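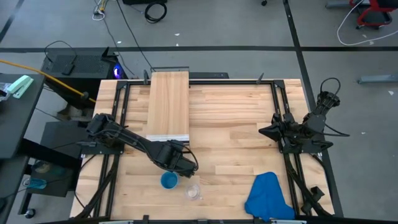
Omas Sauerteigbrot im Topf – so geht's

28.02.2023

Schnell aufgeschrieben, weil jetzt schon wieder drei Leute per Mail gefragt haben. Rezept ist von meiner Großmutter aus Solteritz, die hat es ohne Waage gemacht. Ich nicht. Mein Schwager Gaëtan Joly hat damals neben ihr gestanden und alles abgewogen, was sie in die Schüssel geworfen hat, daher die krummen Mengen. Ein paar davon hab ich geglättet.

Was ihr braucht (ergibt 2 Brote):

Roggenmehl 1150, 700 g
Weizenmehl 1050, 500 g
Wasser, lauwarm, 780 ml insgesamt
Anstellgut, 60 g, am Vortag gefüttert
Salz, 24 g
Brotgewürz nach Laune (Oma: Kümmel und Koriander, sonst nix)
Gusseiserner Topf mit Deckel, oder zwei, wenn ihr habt

Am Abend vorher

Anstellgut mit 300 g Roggenmehl und 300 ml Wasser verrühren. Großes Glas oder Schüssel, das Zeug geht ordentlich hoch. Teller drauf, an einen warmen Platz, über Nacht stehen lassen. 12 Stunden, im Winter eher 14. Morgens muss es säuerlich riechen und Blasen haben. Wenn nicht: warten. Nicht trotzdem weitermachen, hab ich probiert, gibt Ziegelstein.

WICHTIG: Vom fertigen Sauerteig wieder 60 g abnehmen und ins Schraubglas für nächstes Mal. Vergesse ich jedes dritte Mal.

Der Teig

Restliches Roggenmehl, Weizenmehl, Gewürz und Salz in die große Schüssel. Sauerteig dazu, restliches Wasser dazu, aber nicht alles auf einmal, einen Schluck zurückhalten. Je nach Mehl braucht ihr den gar nicht. Mit Holzlöffel oder Maschine, langsamste Stufe, acht Minuten. Der Teig klebt. Soll er. Bitte kein Mehl nachkippen, nur weil er klebt!!

Zudecken, 60 Minuten Ruhe.

Formen

Arbeitsfläche gut bemehlen, Teig halbieren, Hände nass machen. Kurz rundwirken: Rand zur Mitte ziehen, drehen, ziehen, drehen, fertig. Roggen will nicht lange geknetet werden. Mit dem Schluss nach unten in bemehlte Gärkörbchen. Keine Körbchen? Sieb mit Geschirrtuch geht genauso, Tuch aber wirklich dick bemehlen.

Dann nochmal zwei Stunden gehen lassen. Fingertest: reindrücken, die Delle kommt langsam zurück = gut. Kommt sie sofort zurück, noch warten. Bleibt sie ganz, schnell in den Ofen damit.

Backen

Topf mit Deckel in den kalten Ofen, auf 250 Grad aufheizen, eine halbe Stunde. Topf ist dann SEHR heiß, dicke Handschuhe. Brot reinstürzen, Deckel drauf.

- 30 Minuten bei 250 Grad mit Deckel
- Deckel ab, auf 210 runter
- nochmal 20 bis 25 Minuten, bis die Kruste dunkel ist

Oma hat es immer fast schwarz gebacken und gesagt, die helle Kruste ist für die Zahnlosen. Klopftest am Boden, muss hohl klingen. Wer nur einen Topf hat: zweites Brot solange in den Kühlschrank, Topf zwischendruch wieder aufheizen.

Auskühlen lassen auf einem Gitter. Am besten bis zum nächsten Tag nicht anschneiden. Mathis schneidet nach zehn Minuten an und beschwert sich dann, dass es klebt.

Noch was aus den Mails

Trockenhefe dazu? Wenn euer Sauerteig noch jung ist, eine Prise in den Hauptteig, dann die zweite Gehzeit halbieren und gut beobachten.

Einfrieren geht prima, in Scheiben. Direkt in den Toaster.

Nur Weizen? Anderes Rezept, andere Wassermenge. Kommt im April, wenn ich dazu komme. Die Suppe mit den Brotresten schreib ich dann auch gleich mit auf, da fehlen mir noch die Mengen.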